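Last updated 10 July 2019

Wrist camera tracker loses the arm's pose whenever I bring it near a sheet of paper

Posted in Perception by flakwood_bench

Hi all, first real post after lurking since February. I've got a small two-finger gripper with a camera mounted on it, and I'm running the visual tracking node from Pomare to get the tool pose. Mapping is on, loop closure is on, everything else is pretty much what came in the default config. The planner is Skadlow, and it takes the pose from Pomare as gospel.

In open space this works great. I can sweep over the desk, go back to where I started, and the estimate lands within 2 mm of where it should be. Then I go for the paper. I want the gripper to come in on one corner of a big white sheet, close on it, and lift. As soon as the sheet fills a good chunk of the view the pose starts sliding sideways, and then it jumps. On the last run it jumped 85 mm in a single update, and Skadlow did exactly what it was told and tried to correct for it. I hit the stop.

Things I've already tried:

- Turned the exposure down. The sheet went from blown out to a kind of bluish gray, which looks better to me, but the tracker doesn't care.
- Raised the max feature count. It just finds more features on the gripper fingers!
- Redid the hand-eye calibration, twice. Same numbers both times.
- Slowed the approach way down. It still drifts, only now I get to watch it happen.

I really don't want to stick markers on the paper, because in the end it'll be different paper every time. Is there a setting I'm missing, or is plain paper just a bad target for this kind of tracking?

Replies

starkport_refugee

Had this with cardboard. Use a better camera.

loopclosure_larry

I spent most of a winter on pretty much this same problem, so let me save you some of it. You gave away half the answer yourself when you said it finds more features on the fingers. Those fingers are bolted to the same thing the camera is bolted to, so they never move in the view. The tracker sees a bunch of lovely sharp corners and screw holes that stay put, and it concludes the camera is staying put too. Over a busy desk the background outvotes them. Over white paper there's hardly any background left to vote, so the fingers win, and your pose sticks or slides. Then a few real features come back around the edge of the sheet, the solver finally notices it's wrong, and you get your big jump.

So what you want is a mask. Pomare will take a static one (a black and white picture the same size as the camera image, black where it should ignore things). I made mine in a paint program in a few minutes and it did more for me than any parameter I ever touched. Make it a bit fatter than the fingers look, and if yours open and close, draw it to cover the whole range of travel.

Second thing is the paper itself. It's flat, it's matte, and whatever faint marks are on it tend to be too weak for the detector at the default threshold. Here's how I'd go about it, in this order:

1. Put the static mask in and rerun the exact same approach from a recording. Don't touch anything else yet, or you won't know what helped. Look at the inlier count as the sheet comes into view.

2. Lower the detector threshold a little and switch on the grid option, so features get spread over the whole image and don't all pile up on the busiest bit. My grid is 11 by 9 cells, but I doubt the exact size matters much.

3. Change the approach so the sheet never takes over the view. Come in at the corner, with the point of the paper between the fingers and as much desk, bracket, cable and general clutter as you can keep on the far side. This is about where I stop and check the overlay before I let it close:

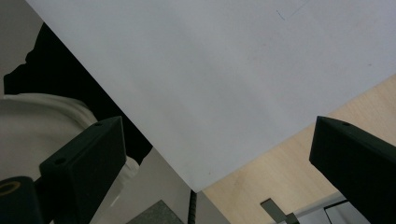

4. Freeze the map for the last stretch. Once you're committed to the grasp you don't want new map points, and you really don't want a loop closure going off halfway there. Pomare has a localization-only mode that you can flip on from a service call, so I have the planner call it when the tool reaches the pre-grasp pose and switch back once the fingers have lifted clear.

5. Put a gate on what goes into the planner. Skadlow will happily accept any pose you hand it. Mine sits behind a tiny filter that compares each new visual pose with what the joint encoders say should've happened since the last one, and if they disagree by too much it throws the visual one out and carries on with the encoders. It's maybe a page of code and I sleep a lot better.

If you only have time for two of those, do the mask and the gate. The mask should fix most of the drift, and the gate means a bad estimate costs you a failed grasp and not a dented table.

One more thing on exposure — lock it. Turning it down is fine, but if auto exposure is still running underneath, the whole image darkens as the paper comes in, and the clutter you're relying on goes dark right along with it. Black stuff behind the sheet is the first to go to mush.

tinmitten

Agree with the mask, but I want to push back a little on lowering the threshold. When I did that over paper I started getting features on sensor noise and on soft shadow gradients, and the shadow ones are nasty. The arm throws a shadow, the shadow moves with the arm, and you're back to tracking your own robot. I left the threshold where it was and leaned on the encoders more. Might depend on your lights, mine are pretty bad.

Also, you could find the paper edge directly. The two edges meeting at a corner are strong straight lines even when the inside of the sheet gives you nothing. I fit lines to both edges, intersect them, and servo on that point for the last bit of the approach. At that stage you don't need to know where the camera is in the room, you only need to know where the corner is compared to the fingers. It does get confused on a pale tabletop when the contrast is low, so check that first.

flakwood_bench

Okay, the mask! I feel silly, I'd been staring at those fingers in the debug view for days. Put it in tonight and the sideways slide is mostly gone. I still get a small hop when the corner goes between the fingers, so I'm doing the encoder gate next and then I'll try the line fitting. Leaving the threshold alone for now. Will post the config once it's less embarrassing.

Related topics

Skadlow ignores joint limits after a replan
Pomare static mask is flipped upside down
Hand-eye calibration gives a different answer every time
Picking up fabric with a two-finger gripper
Recording and replaying camera data on a slow laptop
Starkport driver drops images over USB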